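How a Forest Grows Back
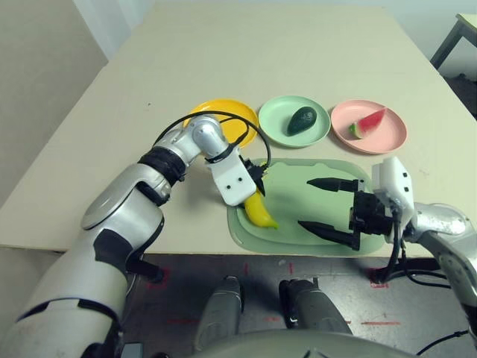

First come the little guys

When a big old tree crashes down, it leaves a hole in the forest roof. Sunlight pours in! Seeds that have been waiting in the soil wake up, and in a few weeks the ground is green with grasses, ferns and tiny flowers.

Then the fast growers

Birch trees love sun and shoot up quickly. In Hallora Woods, ranger Clémence Gaillard and her team counted 982 baby birches in one clearing. Wow!

Last, the slow and steady

Beech trees don't mind shade, so they grow quietly under the birches. It can take them over 39 years to catch up, but then they spread their branches wide and the forest roof closes again.

Try it: find a gap in the woods near you and look for seedlings. How many kinds can you spot?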